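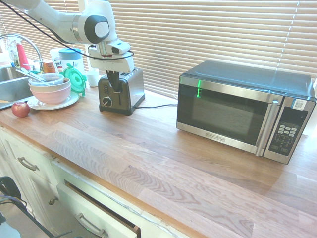

The toaster in its new spot by the microwave

November 17, 2018

Kitchen day! I've shuffled everything along the worktop and I'm so pleased with it. The toaster has a proper place at last, and the butcher block looks lovely with the light coming through the blinds (I do love that window). Two slots is plenty for me, though Elmarie Visser says I'll want four by March. We'll see!
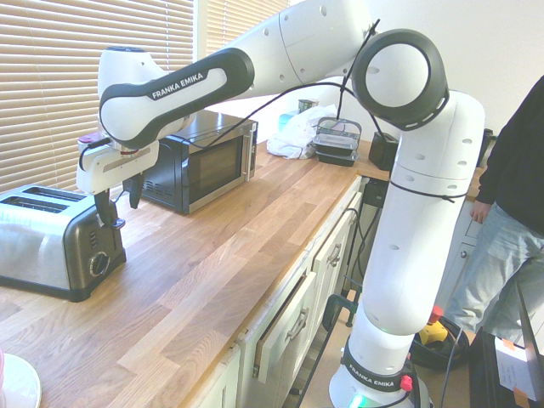

Still to do

Wipe down the microwave door. Find a home for the carrier bags. Ring Janaína about borrowing her bread tin, and ask for her seeded loaf recipe too!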